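Home Kitchen Laundry Living Room Garden Contact

How to get white rings and cloudy patches off a polished table

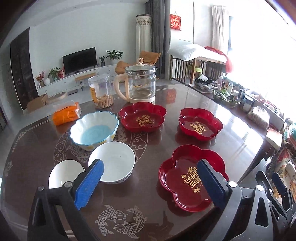
My mother-in-law put a hot teapot straight down on our dining table one afternoon in May, and by the time she had finished her second cup there was a ghostly white ring the size of a saucer. I was heartbroken for an evening, and then I rang my friend Delia Coman, who has restored more furniture than I've had hot dinners, and she talked me through it over the phone. A dark brown table with a good gloss shows every little cloud, so if yours is like that, do your looking in daylight near a window, and lift off anything that lives on top (red flower-shaped trays and the kettle included!) before you begin.

You'll want a clean cotton tea towel, an iron with the steam turned off, a soft cloth and a little furniture wax in a colour close to your timber.

Empty the iron of water and set it to low. Lay the dry tea towel over the mark, folded once, and glide the iron over it for 4 seconds, no more. Lift the towel and have a look. The ring may have faded only a touch, and that's fine, so let the wood cool and go again. Mine took 3 goes, with a cuppa in between.

If there's still a shadow, put a dab of wax on the soft cloth and rub along the grain, then leave it for 2 hours before you buff it up.

Please try all of this on a hidden spot first, under a leaf or round the back of a leg. Black marks are another matter altogether, as the water has gone right into the timber, and Delia would send you to a restorer for those.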